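Soft Fingers or Suction? A Comparison of Two End Effectors for Bin Picking
Panya Phuthong
Reading time: 3 minutes

The question I was given in May sounded simple. The lab wanted to know whether the Flarero, a gripper with soft molded fingers, should replace the Pillow suction cup as the default tool for our bin-picking work. The sales sheet says the Flarero "handles anything." I have read a lot of sales sheets this year, and I went in expecting to disagree with this one. I mostly still do, but not for the reasons I started with.

Both tools were run on the same arm with the same control software, Sekeo, and the same motion speeds. Su, the grasp planner written by last year's students, picked the target point from the overhead depth camera. I did not tune Su for either gripper. That is arguably unfair to both of them, but tuning for one and leaving the other alone would have been worse.

Setup

Objects went into a metal bin and the arm tried to take them out one at a time. A pick counted as a success only if the object left the bin and was released over the drop area. If the object was lifted and then dropped on the way, I scored it as a failure. An earlier report from our lab scored those as "partial" and then added the partials to the total, and I don't think its numbers should be quoted anymore.

Each gripper got 16 sessions. Over the whole project I logged 3,580 attempts, and I threw out 400 of them after finding that the camera had been bumped and the calibration was off. I kept the discarded logs in a separate folder for anyone who wants to argue about that decision. 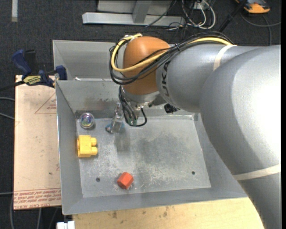 Figure 1. Finger tip down on a small blue object, with the ball to its left, and the yellow block and the red-orange block clear of the gripper.

The object set was picked to be annoying. Smooth round things roll away when a finger brushes them. Toy blocks with studs give a suction cup almost no flat area to seal on, at least from the studded side. Small flat-lying pieces are hard for fingers, which have to get down to the metal floor without jamming against it.

What I found

The Flarero was better on blocks and the Pillow was better on anything with a clean flat face. I could have guessed that before I plugged in a cable. What surprised me was how much of the difference went away when I looked at where Su had chosen to pick. A large share of the failures for both tools began with a bad target point, usually too close to a wall. Swapping the gripper does nothing for those.

The hoses also deserve a mention. On some wrist angles the bundle pulled against the tool, and the arm stopped short of its target. I rerouted it 2 times and was never fully happy with it. A suction cup needs air too, so this is not a point for either side — it just never shows up in the product videos.

Limits

I had one arm and one object set. I also reset the objects by hand, and I can't promise I placed them the same way on a Friday afternoon as I did in the morning. The soft fingers were new when I started, so I have nothing useful to say about wear.

Recommendation

Keep the Pillow as the default for now and use the Flarero when the bin is mostly blocks. Before the lab buys a second set of fingers, somebody should fix how Su handles targets near the walls and run both tools again. My scripts and the scoring sheet are in the project folder, and the wall-distance check is the first item on the open issues list.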